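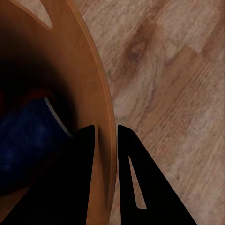 Fig. 1. Simulated wrist view, fingers on the two sides of the container rim.

Minutes, Wolero data meeting, September
Place: Skinum room, start 14:00
Written by: Papadopoulos

1. Status of episodes
We have now 2,051 accepted episodes in simulation. The goal for the Ostuvon delivery stays at 3,000. It was asked if failed grasps are included in this number. They are not; they are stored in a separate folder.

2. Round wooden container
The interior is very dark on the left side, and the blue fabric is difficult to separate from the shadow. Decided: render the same start positions with 3 light settings. The wood color will not be changed.

3. Rim grasps
The operators do not agree on when the grasp begins. Decided: the label starts when one finger is inside the wall and the other one outside, also if they are still open. Old labels will be corrected before training.

4. Floor texture
The proposal to use a plain floor was not accepted. The wood grain stays.

5. Open points
Storage is enough for 8 more sessions. The request for a second disk is sent, no answer yet.

End of meeting 14:50.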